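May 12, 2018

Home from Zandside just after eleven, too awake to go to bed.
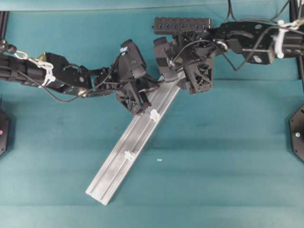

Did the Brelano Quartet play the new piece in the end? They played it last in the first half, after the Haydn, with the order changed at the afternoon rehearsal so that the viola player could retune during the applause.

I had been worried about the slow section. On Thursday's recording from Draver it dragged, and I wrote a note to the first violin asking for a little more movement from the long held chord onwards. I didn't send it. Tonight they took it faster without my saying anything, and I was glad I had kept quiet. The held chord was still too loud in the cello. I have marked it down to pianissimo in my own copy and will send new parts next week.

The hall was about two thirds full. The Gebru Room has a dry sound when there are people in it, much drier than in rehearsal, and the plucked passage came out very clear. The ending suffered. I had counted on some ring after the last note and there was none, so it stopped dead and people weren't sure whether to clap. Four or five seconds, then they did. I might add one more bar of harmonics. I might leave it.

The Haydn was very good. The minuet had a real stamp to it and they left out the repeat in the finale. After the interval they did the Dvorak, which I heard from the back row by the door, standing for the first movement as somebody had taken my seat. The second violin had a string slip and recovered within a bar.

Money. The commission was 3000 pounds, half paid when I signed and the other half due now that it has been performed. The invoice goes off tomorrow. Copying the parts and the two train fares come out of that, and the parts were dearer than I had allowed for. I should have done the page turns myself. There is a bad one for the viola on page 7 and she had to fold the sheet back and clip it.

I spoke to three people afterwards. One had liked the opening. One wanted to know if it was based on a folk tune (it isn't, though the first four notes are the same as something, I can't think what). The third runs a small festival in Draver and asked how long the piece lasts and whether I had a version for string orchestra. I said fourteen minutes and no. He said he would write. They often say that.

The quartet are playing it again in November, at Brelano House, where the ceiling is high and the ending ought to work better. If so I will leave the last page alone until then. The cellist asked for fingerings in the high passage and I said I'd rather she chose her own.

Supper was a cheese roll at the station. Train seven minutes late. The heating was on in the carriage, in this weather, and I had my coat across my knees with the score on top of it and went through the marks from the rehearsal. Most can be rubbed out now.

To do: invoice, cello dynamics, viola page turn, ask Zandside for the recording. Return the music stand I borrowed. Ring the piano tuner.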